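Sunday, September 11, 2022
Bench notebook, Stonwood room

Whiteboard day! I've been wanting to sort out how we clean these boards for ages, and I finally had the table to myself. Board flat on the tabletop, eraser out, black marker, big plain letters. Flat is so much nicer to work on than the wall - the eraser sits down properly and you can lean over and look at the surface from the side.

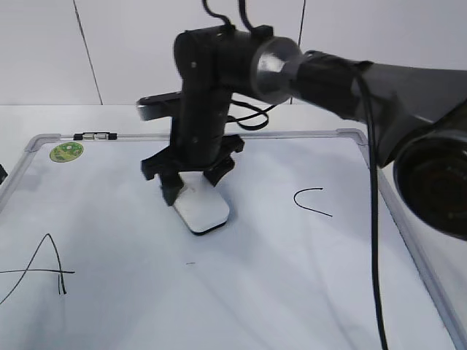
Eraser on the board, felt side down, marker still showing.

Paweena asked why I don't just use a wet cloth. I do, at the end of the week, but I want to know how far the dry felt gets us first. I like this eraser a lot. It's a plain white block with rounded corners, nothing fancy, and the felt is a good size for wide strokes.

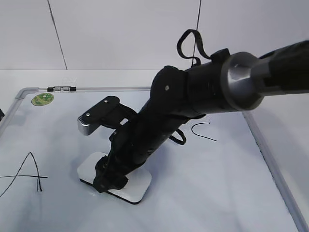 Photo: Wissam Khasawneh

Smudges are the thing to watch. They hardly bother you straight on, then you tilt your head toward the window and there's gray haze. Must try the marker from the Iscombe box next to our usual one, same letters, same pressure.
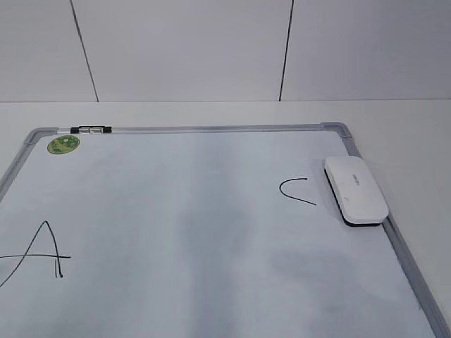
I'd also like to try overlapping the strokes by half a felt width and finishing with a pass along the rail, where I always forget to go. Wissam thinks short strokes beat long ones. I think he's wrong and I'm looking forward to finding out!

To do: ask Paweena for 2 spare felts, label the marker box, leave the clip on the top rail where it is.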